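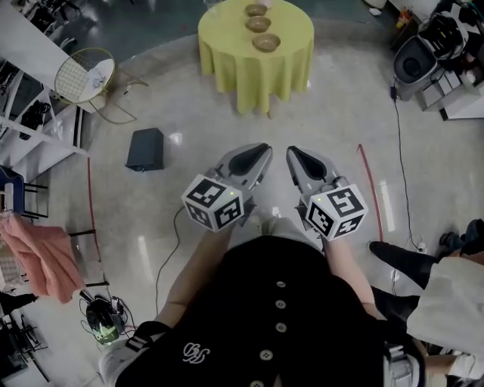 According to one reader of the previous edition, a table is not laid until the cloth hangs evenly, and the bowls can wait. The remark is a fair start to this chapter, which covers round tables dressed to the floor.

Chapter 7. Cloths, Bowls and Clearances

A full-length cloth, such as the lime-green one at the chapter opening, hides the table base and falls in folds. Its diameter equals that of the top plus twice the table height. Bowls go on last, after the cloth has been centered -- shifting a loaded cloth drags everything on it.

Section 7.1 deals with measuring and the allowance for hems. Section 7.2 treats the spacing of bowls, in a line or in a ring. Section 7.3 sets chair clearance at around 100 cm from table edge to wall. Wire chairs are treated separately, as thin legs catch in long hems.

Terms used: drop, overhang, hem allowance, clearance. Readers using the Plustero worksheets should have sheets 5 and 8 at hand.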